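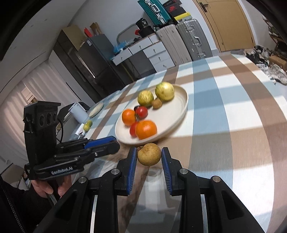 A round fruit and a plaid tablecloth.

Mammal group, minutes of the January meeting

Taken down by me, Beatriz Pinheiro, so if I've put words in your mouth shout before the next one and I'll change them. We started at ten past seven.

Present: Nuno Rebelo (chairing), Leonor Pacheco, Gonçalo Ramalho, me. Malathi Devadiga joined by phone from the train and dropped out twice in the tunnels, so where she's quoted below it's what I caught.

Minutes of the last meeting
Agreed, with one correction. I had written that the Nilska wood dormouse boxes were on the north slope and they are on the east slope. Leonor has walked up there enough times to be cross about it. Sorry, Leonor.

Hazel dormouse boxes
Gonçalo went through the season's box checks. We now have 305 boxes up across the two woods, counting the batch that went into Olus in autumn. Occupied nests were found in 27 of them at the October check, plus a lot of wood mouse nests (leaves just shoved in any old how) and a fair few blue tit leftovers. He thinks the Olus boxes are too new to say anything about and I agree, though Nuno would like them in the report anyway with a note saying when they went up. We went back and forth on this for longer than it deserved and settled on a separate table.

Leonor raised the weights. Several juveniles in October were under what she'd like to see going into hibernation, and she wanted to know if it was a late second litter or poor hazel. Malathi said (I think!) that the hazel crop in Nilska was thin but the bramble went on late, so she leaned towards late litters. Nobody had the nut survey sheets to hand. I've got a feeling they are in my car.

Lids are a problem again. The wire on the older boxes is rusting through and Gonçalo came back with one lid in his rucksack and no idea which box it belonged to. We'll rewire everything in Nilska before the April check. Please don't use green garden wire, it snaps.

Action: Gonçalo to order wire and send round a list of boxes by row.
Action: me to find the nut sheets.

Trail cameras
The two cameras by the stream have been in since the end of summer and Leonor has now looked through all 2,731 clips, for which she got a round of applause and the last of the shortbread. Mostly roe deer, muntjac, squirrels and bracken blowing about. There's a nice run of a polecat on three nights in a row, or something that looks very like one. Malathi wants to see the face markings properly before we write "polecat" anywhere, and Nuno agreed it should go down as polecat or polecat-ferret until she's had a look at the clips on a decent screen.

I asked if we could move one camera up to the badger path. Leonor would rather leave both where they are until March so that we've got a full winter from the same spot. Fair enough, we left it.

Batteries: the rechargeable ones are giving up in the cold after nine days. Nuno has asked Antunes for a price on lithiums and is still waiting. If we've heard nothing by Thursday he'll buy a small pack himself and claim it back.

Action: Leonor to put the polecat clips in the shared folder for Malathi.
Action: Nuno to chase Antunes.

Harvest mice
I reported on the nest search in the rough grass at Fokach. It was a cold morning and we found old nests along the ditch and none at all in the middle of the field, where the cattle had been in. The farmer is happy to fence the ditch side if we tell him before he turns them out again. I got a bit carried away here and said we'd do it this month. Gonçalo pointed out that I'd promised the same thing last year, which I had.

There was a question about whether to keep the woven nests we bring in or leave them. Malathi's view was that old winter nests are fine to take for training but only a couple, and that we need to note the height off the ground before anyone snips anything. I didn't do that for one of mine, so it goes down without a height.

Action: me to ring the farmer about the fence. Properly this time.

Owl pellets
Short item. Leonor has a new bag of barn owl pellets from the Fokach barn and would like company to pick them apart. Field vole, common shrew and one pygmy shrew jaw so far. She'll bring tweezers, trays and the skull key, and asks that whoever borrowed the good hand lens gives it back.

Licence and handling training
Nuno's licence covers the April check but he can only be in one wood at a time. Gonçalo has nearly enough supervised handling to apply for his own and needs a reference, which Malathi will write. We talked about splitting the check over two weekends if his doesn't come through.

Action: Malathi to write the reference.

Any other business
The key to the Olus gate sticks. Lift the gate a bit as you turn it.
Leonor can't do Thursday evenings in spring, so we may need to move. I'll send round some choices.

Finished at five to nine. Next meeting same place, and it's Gonçalo's turn to bring biscuits.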